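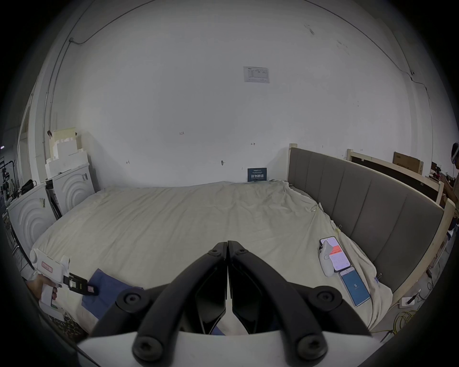 5 March 2020
By the Pirnus news desk

We pushed out a new version of Tirkik last night, and I've been itching to write about it. If you're new around here, Tirkik is our planner for two-arm grasping. It takes recorded hand motions, cleans them up and turns them into paths that an arm can follow without tying itself in a knot.

The big change is how it handles soft stuff. Until now the planner treated a folded cloth like a slightly squishy brick (I wrote that part, so I get to say it). It picked one grasp point and stuck with it, even when the fabric slid away underneath. The new version checks its plan again every 20 milliseconds and can move the grasp point partway through the reach. On our bench set of 3000 recorded folds and pick-ups, that took the failed plans from 200 down to 28. I ran the whole thing twice before I believed it!

The other thing people kept asking for is better time syncing between the left and right grippers. They used to drift apart on long recordings, so you'd get one hand letting go before the other had a hold. The folks at Hukomau sent us a patch for that back in November, and it's finally merged – sorry for the wait, it touched more of the code than any of us expected.

A couple of warnings. Old config files won't load until you run the convert script, and the script is picky about spaces in folder names. Also, the Piątek viewer still shows finger width in the wrong units. The numbers underneath are fine, it's only the label, and a fix is on the way.

Download is in the usual place. If you try it on bedding or anything else big and wrinkly, please send me your logs, especially the ugly ones. Those are the cases I'm working on next.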